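Why Do Rubber Bands Snap Back?

Pull a rubber band with two fingers and let one end go. It jumps back to the size it was before. A piece of string can't do that, and neither can a strip of paper. Rubber can, and the reason is hidden in what it is made of, in parts much too small to see.

Where rubber comes from

Natural rubber starts as a white liquid called latex. It comes from the rubber tree, which grows in hot, wet parts of the world. Workers cut a thin, slanting line in the bark and hang a cup under it. The latex drips slowly into the cup for a few hours. It looks a lot like milk.

Latex is not the same thing as sap. Sap carries water and food around the tree. Latex runs in its own tiny tubes just under the bark, and it helps protect the tree from insects that try to chew their way in.

A lot of the rubber we use today doesn't come from trees at all. It is made in factories out of chemicals that come from oil. This kind is called synthetic rubber. Car tires usually have both kinds mixed together.

What is inside

Everything is made of tiny bits called molecules. Many molecules are small and simple. A molecule of water has only three atoms in it. Rubber molecules are different. Each one is a very long chain, with thousands of atoms joined in a line.

Think of a bowl of cooked spaghetti. The noodles don't lie straight. They bend and loop around each other in a big tangle. The chains in rubber are tangled up like that too, and they are always wiggling.

When you stretch a rubber band, you pull the chains straighter. They line up in the direction you are pulling. When you let go, all that wiggling sends them back into a tangle, and the band gets short again.

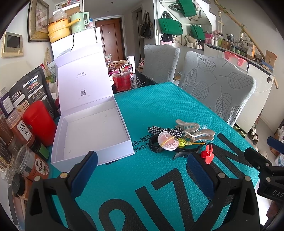
Reading time: 4 minutes

Look around your home and you will find a lot of stretchy things. A rubber band might be wrapped across a little round case to keep the lid on. Your socks have stretchy thread in the top. So does the waistband of your pajamas. Balloons stretch, and so do swim caps and the gloves a dentist wears.

Other things bend and spring back without stretching much. Many plastic hair clips work with a small metal spring. You squeeze the clip open, the spring bends, and when you let go it pushes back and closes the clip. Scientists call all of these things elastic. Elastic means that something goes back to its own shape after it is pushed, pulled or bent.

The problem with early rubber

People in Mexico and Central America were making rubber balls more than three thousand years ago. They mixed latex with juice from a kind of vine, which made the rubber bouncy and strong.

Much later, factories in Europe and the United States tried making coats and boots out of rubber. They had trouble with it. In summer the rubber got soft and sticky, and in winter it went stiff and cracked.

In the 1800s, inventors found that heating rubber with sulfur fixed this. Sulfur is a yellow powder found near volcanoes and in the ground. It makes little bridges between the long chains, so they can still stretch but can't slide away from each other. This is called vulcanizing - the word comes from Vulcan, the Roman god of fire.

Why do rubber bands break?

Every rubber band has a limit. If you pull too hard, the chains are already as straight as they can get, and then they start to break. One small tear gets bigger very fast, and the band snaps.

Old rubber bands break more easily. Air and sunlight slowly change the rubber, and it turns dry and crumbly or sometimes sticky. A band left on a sunny windowsill will wear out sooner than one kept in a drawer.

Try it yourself

You will need a wide, clean rubber band and a grown-up nearby. Keep the band away from your eyes, and don't let go of it while it is stretched.

1. Hold the band loosely against your top lip for a few seconds. Notice how warm or cool it feels.
2. Move it away from your face and stretch it quickly.
3. Keep it stretched and touch it gently to your lip again. It should feel a little warmer.
4. Move it away, wait a moment with the band still stretched, then bring your hands back together slowly.
5. Touch it to your lip once more. Now it should feel cooler.

Stretching lines up the chains, and that gives off a little heat. When the chains tangle up again, they take some heat back in.

Words to know

Elastic: able to go back to its own shape after being stretched or bent.
Latex: the milky liquid that natural rubber is made from.
Molecule: a tiny group of atoms joined together.
Synthetic: made by people instead of found in nature.
Vulcanizing: heating rubber with sulfur to make it stronger.

Last updated Feb 14, 2019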